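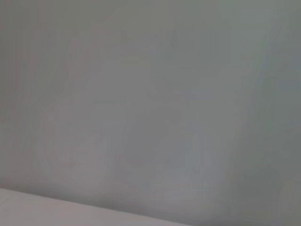
**Speaker notes: "Reading a long race from the pit wall"**
Talk for the Zarkia Raceway winter supper series, March 18, 2024

*(Wait for the coffee to go around. Mic on the lapel, and leave it alone this time.)*

Good evening, everybody, and thank you for coming out on a night when you could have been home with your feet up. I see a lot of people who know more about this than I do, so if I get something wrong, please let me get to the end of the sentence before you tell me.

I've been asked to talk about race strategy, and in particular about how a small late model team with not much money and one set of good tires decides what to do when the yellow comes out. I spent most of my working life on the box for the Hervieu team, and what I have to offer tonight is mostly the mistakes, with one or two good days mixed in.

**Slide 1: title**

*(Say hello to the Besotix table. They paid for the pie.)*

**Slide 2: the shape of the race**

The May race here is 75 laps. Everybody in this room knows that, but say it out loud anyway, because the number matters for everything that comes after. Our car could run 52 laps on a full load of fuel at a hard pace. So you can see the trouble right away. You have to stop once, and the whole evening is really an argument about when.

If you stop too early, you have to nurse the thing home. Stop too late and you're sitting on old tires watching people drive around you on the outside, waving. And the pit lane at Zarkia is long, as you know, so a stop under green costs you a lap and maybe a little more if somebody fumbles the jack.

Do the arithmetic slowly here. 75 take away 52 leaves 23, so any time after lap 23 you can fill it up and make the finish. Write it on the flip chart. Last time I rushed this and lost the back of the room, and then I spent the question period going over it again.

**Slide 3: what the yellow does**

A caution makes the stop cheap. The field slows down, you come in, you go out, and you lose track position but you stay on the lead lap. That's why everybody's head snaps up when the flag stand moves.

I like to explain it with the grocery store. You're in a long line, and a new register opens. Do you jump? Well, it depends who's in front of you, how full their carts are, and whether the person behind you is quicker on their feet than you are. I have never once picked the right register, by the way, and my wife would tell you so if she were here.

*(Pause. Let them laugh if they're going to.)*

**Slide 4: the night we got it wrong**

Tell this one straight and don't dress it up.

We were running third. Yellow came out on lap 17. The two leaders stayed out, and most of the cars behind us came in. Now, lap 17 is too early. We'd just worked that out on the flip chart, hadn't we? You can't get to the end from there, not at a hard pace. But I looked in my mirror, so to speak, and saw all those cars peeling off, and I got that feeling in my stomach that they knew something. So I called us in.

They didn't know anything. They were following each other, and I followed them. We restarted deep in the pack on a full tank, heavy as a piano, and we spent the next stretch of the race trying to get by people who were in no mood to be passed. Then it went green for a very long time. With eight laps to go we were out of fuel and coasting down the back straight with the window net flapping, and I can still hear what the driver said on the radio, which I won't repeat with pie on the table.

We had the fuel mileage written on a piece of tape right in front of me. I had written it there myself that afternoon.

**Slide 5: the night we got it right**

Same track, the following May. We qualified poorly and started near the back. Before the green flag I wrote down on a card what we would do if the yellow came early, if it came in the middle, and if it never came at all. I gave the card to the crew chief and told him to argue with me about it before the race and leave me be once it started.

Yellow came early. Everybody in front of us dove for the pits again, and the card said stay out, so we stayed out. I won't pretend I enjoyed it. We inherited a spot near the front on tires that were no worse than anyone's, and when the next caution came, well past lap 23, we took our stop and had fuel to spare. We finished second. I'd love to tell you we won, but there was a Gisia car that was just plain faster than us all night, and no card was going to fix that.

*(If the projector is behaving, show the lap chart. If it isn't, skip it and go on. The story works without it.)*

**Slide 6: writing your own card**

Hand out the blank cards now. There are pencils in the coffee can by the door.

Walk them through it at an easy pace:

- Top line: laps in the race, and laps on a tank. Use the number from your own practice, measured with the car in race trim. Please don't use the number your buddy gave you.
- Second line: the first lap where one stop gets you home.
- Then the three cases, early yellow, middle yellow, no yellow. One short sentence for each. If it takes a paragraph, you haven't decided yet.
- Bottom line: who gets to talk on the radio. I mean it. We once had almost 17 minutes of people talking over each other, and the poor driver turned his volume down and missed the call to pit.

Give them a few minutes to fill it in. Walk around. Don't hover.

**Slide 7: tires, if there's time**

There usually isn't. If there is, talk about saving the right front during the first run, and how a driver who can be patient for the first part of the night is worth more than any shock package you can buy. Mention that our lap times fell off gently and then all at once, and that the trick was knowing where the edge was from practice. People always want pressures. I don't give out pressures, partly from habit and partly because ours wouldn't do you any good on a different car.

**Questions**

Likely ones:

*Would you ever split the strategy with two cars?* Yes, if I had two cars. We had one and a half, on a good weekend.

*Does the computer do all this now?* For the bigger teams, a lot of it. I've seen the programs and they're very good. You still have to do what the screen tells you when the whole field is going the other way, and that was always my weak spot.

*What about rain?* Send them to the parking lot to load up. We don't race in it here.

**Before sitting down**

Thank the kitchen. Thank Besotix again. Remind people that the sign-up sheet for tech inspection help is next to the coats, and that it still has plenty of empty lines on it. Collect the pencils.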